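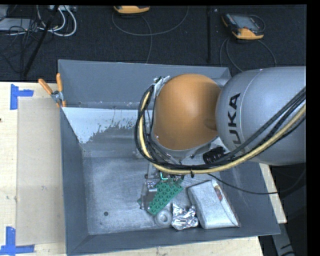

Can a robot arm tidy a mixed bin of household and shop items without help yet? Only in part: rigid items with a clear edge are manageable, while thin, soft or shiny items still need a person close by.

Projects > Student Reports > Mixed-Bin Picking

Mixed-Bin Picking for Household and Shop-Floor Chores
Su-chen Lau and Zeeshan Pirzada
Submitted 02/05/2025

1. Purpose
Sorting a junk drawer and clearing a returns bin at a store are close to the same task. Both require picking unlike items from a container with walls. The Seledum project tested how far a standard industrial arm gets with this when no item model is supplied in advance.

2. Setup
A KUKA arm with a gripper worked over a deep gray metal bin on a wooden table. The item set included a green studded building-block plate, a light gray ring, crumpled silver foil and a small white and gray package. Grasp points came from the Dogar planner, written by last year's group. We changed only its wall-clearance setting.

3. Results
We ran 300 pick attempts. An attempt was stopped after 40 seconds. The arm failed to lift the target in 35 attempts on rigid items and in a larger share of attempts on foil. The building plate was reliable when grasped across its short side. When it lay flat against a wall, the planner often returned no grasp at all. Foil changed shape on contact, so a second try started from a different object than the first.

4. Discussion
Failure to lift is a narrow measure. A person clearing the same bin also decides what is trash, and our system makes no such decision. Pace is a further limit. In a side test at the Flasthorpe workshop, one of us emptied the bin by hand in 10 seconds. The arm never came close to this.

5. Remaining work
Repeat the foil attempts with softer fingertips. Add a push motion to move flat items away from the walls. The Grilorport log format drops the final gripper width and must be corrected before the next runs in October.

2 comments | 11 shares
Contact | Back to top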